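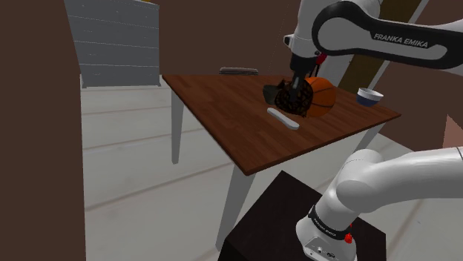 Last updated: January 6, 2026

Two radio stations, one morning show

Listeners in Trirano who tuned in to their local breakfast program in December heard the same weather report as listeners in Plarnora. The two towns are 49 miles apart, with a ridge between them, and it was snowing in only one.

The mistake was small and was corrected after the next song. It did show how much has changed since Fehr Broadcasting, which has owned the Plarnora station for years, bought its Trirano neighbor from Vundance Media and combined the two morning shows into one.

The company says the sale kept a struggling station on the air. That may well be right. Vundance had been trying to get out of radio for some time, and the Trirano station had lost two of its biggest advertisers, a furniture store and a car dealer, in the same year. The other bidder wanted the frequency for syndicated talk and had no plans to keep a studio in town.

What Trirano has now is a studio that is staffed until noon. After that, everything comes from Plarnora or from a national music service. There used to be 17 people on the payroll, counting part-timers and the high school students who ran the board at football games. Six are left, and two of those sell advertising.

The newsroom was the first place the cuts showed. The old station sent a reporter to every city council meeting and every school board meeting, and it carried the budget hearings live. The hearings had a small audience, but the people who listened were often the ones who turned up the following week with questions. Council meetings are now covered from the published minutes, which can take two weeks to appear. When the council voted to raise water rates last fall, the item ran on the air after the first higher bills had gone out.

A petition asking Fehr to bring back a full-time Trirano reporter collected 620 signatures, in a town of a little over 4000. The company replied with a letter saying that it valued local news and would review staffing once the two stations had finished sharing equipment. It gave no date.

There are good things to say about the new arrangement. The signal is better. The old transmitter dropped out in high winds, and it has been replaced. The sports coverage has grown, with both high schools now getting their away games on the air, and the Saturday swap show has more callers than it did when it served one town. Somebody in Trirano with a chest freezer to sell can now find a buyer in Plarnora.

None of this breaks any rule. Both stations are small, and owning two in neighboring markets has been allowed for a long time. The argument over media ownership usually gets going when a big newspaper or a television network changes hands. Sales like this one go through with a public notice and a waiting period, and few people file a comment.

The weekly paper in Trirano closed before the station was sold, so the station was the only newsroom left. There is a community page online where residents post about road closings and lost dogs — it is busy and often useful — but it does not send anyone to meetings.

Fehr has asked to move the Trirano studio into a smaller space behind the bank. The lease on the present building runs out this summer, and the zoning request is on the council's next agenda.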